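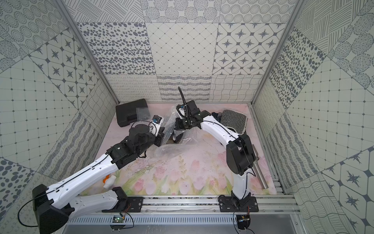

Bolsa transparente sobre la alfombrilla de tulipanes.

Llevaba desde diciembre guardando estampados en blanco y negro en una carpeta y por fin me siento a escribir sobre ellos. La idea es forrar el cuarto de costura de la casa nueva de Steltstead, que tiene las paredes de un beige bastante triste y una humedad antigua junto a la puerta que ya está tratada pero ha dejado marca.

Lo que me gusta de unas paredes como las de la foto es la mezcla. Hay lunares ovalados, círculos de puntos, rombos, estrellas, ondas y garabatos, y todo funciona porque los colores son solo dos: gris oscuro y blanco roto. Con un tercer color en la pared yo ya no me atrevería. El color lo pone el suelo, con ese rosa pálido y los tulipanes de aire acuarelado.

En mi caso el suelo es de baldosa y se queda como está. Pondré una alfombrilla debajo de la mesa de corte, que es donde caen los hilos y los alfileres. La quiero con dibujo. Tuve una gris lisa en el piso anterior y se veía cada mota de polvo. Una estampada en tono claro también se ensucia, claro, pero entre hojas y tallos molesta menos a la vista.

Para la pared he mirado dos opciones. La primera es el papel de Oltmanns, que viene en rollo y hay que encolar. La segunda son los cuadrados autoadhesivos de Saltholm, que se venden en paquetes de 12. Me inclino por los cuadrados. Se pueden girar, y quiero probar a colocar algunos en diagonal, para que los bordes no formen una cuadrícula tan rígida. Si uno sale mal se quita y se pone otro. Con el rollo no tengo tanta paciencia, y la última vez que empapelé sola acabé con una arruga detrás del armario que sigue allí.

He pedido 4 paquetes para empezar por la pared del fondo. Las laterales las dejaré para otoño, según cómo quede.

El otro asunto son las bolsas. Guardo las telas en bolsas de plástico transparente, grandes, una por tipo: algodones, linos, forros y una última de retales que nunca cierra bien. Probé con cajas de cartón de Esance y quedaban más bonitas en la estantería, pero tenía que abrirlas todas para encontrar una cremallera. Con la bolsa veo lo que hay dentro y la vacío directamente sobre la mesa. Lo único que hago ahora es meter un papel con los metros que quedan de cada tela, porque a ojo siempre calculo de más.

Los forros los tengo que revisar antes de la mudanza. Hay uno de color mostaza que compré para un abrigo y el abrigo no existe.

Me faltan la lámpara, los ganchos para las tijeras y decidir si la plancha va en este cuarto o en el pasillo, donde está el enchufe bueno. Cuando lleguen los cuadrados haré una prueba detrás de la puerta, encima de la marca de humedad, y la dejaré puesta un par de semanas antes de seguir con el resto.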